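Small Things in Shallow Trays
Speaker notes, Thursday session, 15 minutes plus questions
Nayara Rezende

Notes as I read them from, lightly cleaned up. Slide changes are in capitals. I skipped the part on drawer dividers on the day and have left it in.

SLIDE 1: TITLE

Good morning. Thanks to Kristóf Halász for setting up the room and for finding the adapter.

I sort small things for a living, mostly in other people's bedrooms and bathrooms. Cosmetics, hair clips, sewing notions, game pieces, toys. This talk is about one method, which is putting them in a shallow open tray and leaving the lid off.

If you came for wardrobes, Mélanie Després is next door after the break.

SLIDE 2: WHERE THE NUMBERS COME FROM

I kept a log through June. 52 home visits. In each one I asked the person to find a particular small item while I waited. A certain nail polish, a certain button, the cap for a glue stick.

At the end of the month I had 153 searches written down. Some homes gave me one, some gave me several. This is a notebook, so please don't quote it as research.

Pause here. Let people read the slide.

SLIDE 3: DEEP BOXES

What I saw most often was a deep box with small things in layers. People put the box on the bed, take out the top layer, take out the next layer, find the item, and put everything back in one handful. The next search starts from a worse place.

Lids add a step. With a stack of lidded boxes you have to move the upper ones first, and then you need somewhere to put them.

Ask the room: who has a box like this at home? Wait for hands.

SLIDE 4: HOW SHALLOW IS SHALLOW

My rule is that the side of the tray should be lower than the tallest thing standing in it. If a bottle sticks up over the side, you can pick it up by the cap. If it sits below, your fingers have to go down between things and you knock the neighbors over.

Cardboard is fine to begin with. The bottom part of a gift box, the cut-down end of a shipping carton. People want to buy the tray first. I ask them to live with cardboard for two weeks, then buy something in the size they ended up using. Crisanto Tolentino sells trays at the Mercado shop and he tells his customers the same thing, so I don't feel bad saying it.

SLIDE 5: LINING

Put a sheet of paper on the floor of the tray. Wrapping paper, tissue, the back of a calendar. It catches glitter and powder and can be thrown out when it gets bad.

Plain paper is easier to look at than printed paper. A busy print hides beads and studs. Clear items are the hardest: a glass or plastic cup with nothing in it takes on whatever color is under it.

Mention the Folten felt liner only if someone asks. It's good but lint sticks to it.

SLIDE 6: SORTING ON THE FLOOR

I do the first sort on the floor. A rug is better than bare boards for round things, which roll less on pile. Set the tray in the middle and work outward. Anything too tall for the tray stands in front of it until it gets a place.

Leave the slide up for a full minute.

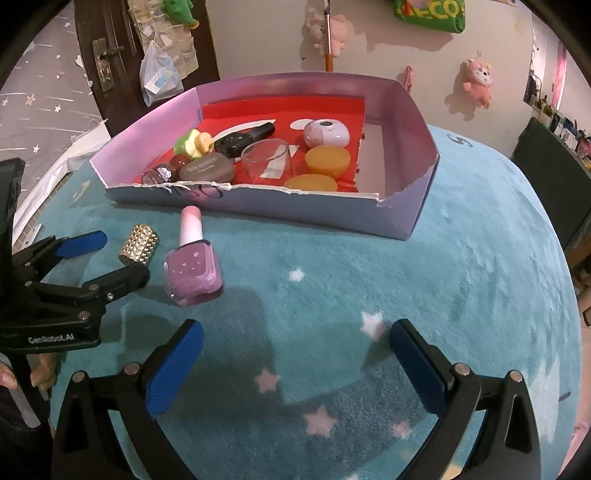
Slide 6. Mixed toys and cosmetics, tray on a teal rug.

Points to make while it is up:

The tall lilac bottle is standing on the rug in front of the tray. I would leave it out and give the big bottles a row of their own.

The black polish is on its side. Stand bottles up when you can, or lay all of them down with caps the same way. Mixed is what causes trouble.

Torn front wall. A torn cardboard wall can be trimmed level with scissors, and a lower front is handy for reaching in. Cover the raw edge with tape.

The two orange-yellow lids. Lids go in a group until you know what they belong to. Don't guess and don't throw them out on the first day.

SLIDE 7: DRAWER DIVIDERS (skip if past the 10 minute mark)

The same rule applies inside a drawer. One layer, nothing stacked, tall things at the back. The Govosa dividers slide around unless you put a strip of non-slip mat under them. The Tremach ones clip together but come in one depth only.

SLIDE 8: WHAT DIDN'T WORK

8 of the homes had gone back to the deep box when I phoned later. The reasons they gave:

No flat surface to keep a tray on.
A cat.
Two children sharing one tray.
Dust. I have no answer for dust except to wipe the tray out when you change the paper.

Precious Espiritu has had better results with one tray per child, each with a different color of paper, and she is happy to talk about it at lunch. She's in the second row.

SLIDE 9: CONTACT AND HANDOUT

The handout has the tray measurements and a blank search log. Copies are by the door. If they run out, leave your email on the sheet and I'll send it next week.

Questions. Repeat each one into the microphone before answering, the back row couldn't hear last year.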